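## Terholm open day - worth the drive?

**sprocket_jan**

Went to the Terholm open day at the Drakthorpe site in December and came back grumpier than I set off. It was 60 miles each way, and the talk started at 10 in the morning with a slide saying one pair of arms can do 2,000 handling jobs a week. No mention of which jobs, or who puts everything back where it started.

The demo benches were better than the talk. Two arms on a wooden-topped table, shopping type things to handle. I stayed by that one until they went for lunch. Has anyone else been? I'd like to know if I'm being unfair.

**mill_lane_pete**

You're being a bit unfair. I was in the afternoon group and thought Orlando Guzmán gave straight answers. Somebody asked him how many tries they had recorded on the bag job and he said 952, and that he wouldn't call it finished. I'd take that over a sales pitch.

**sprocket_jan**

952 tries, fine. How many came out right? I asked the same thing in the morning and got told it "depends how you score it". Well, yes. Score it the way my packing manager would: is the stuff in the bag or isn't it.

**Hettie_W**

I buy for a small mail order place (320 parcels on a good day) so I've sat through a few of these. My worry is always the soft stuff. Boxes are easy. Give it a carrier with floppy handles or a bit of paper that wants to curl up and see what happens. Did they have anything like that, or was it all nice stiff cartons?

**mill_lane_pete**

They did, Hettie. There was a foil-lined bag and a long strip of paper, and no cartons on that bench that I saw. Mine from the day, paper first and then the bag and basket:
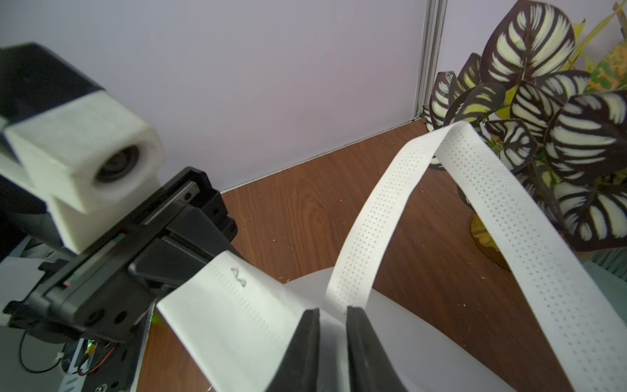
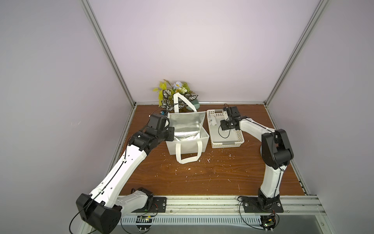 ## Page 2

**Hettie_W**

Thanks Pete, that's more use than their leaflet. The bag is standing up by itself though, wide enough to drop something in. Ours come flat in a bundle and half of them stick together. Who opens it?

**sprocket_jan**

That was my point! When I asked, the chap on the bench said bag opening was "a separate piece of work". So is everything, at these dos. I'll give them the paper, mind. Getting two fingers on a strip like that is fiddly and I'd have bet against it. But holding it is one thing, I want to see it go where it's wanted.

**mill_lane_pete**

Nobody claimed it was ready to buy. It was an open day. You'd complain if they only showed the easy stuff.

**sprocket_jan**

I'd complain less if the 2,000 slide hadn't come first.

**old_fettler**

Had the same argument over the Mamani demo. Lovely arms, big number on the wall, then a long wait while somebody restarted it. We still bought one in the end - different job, trays only - and it earns its keep. So I'm not against them. Ask for an hour of it running with your own stock and nobody touching anything. If they say no, you've saved yourself the money.

**Hettie_W**

Do Terholm let you bring your own stock in?

**mill_lane_pete**

Guzmán said yes if you write first. I've got the address on the back of the programme, will dig it out tonight.

**sprocket_jan**

If you go, Hettie, take the worst bags you've got. I'm off to see the Hemumari lot next and I'm packing a roll of till paper.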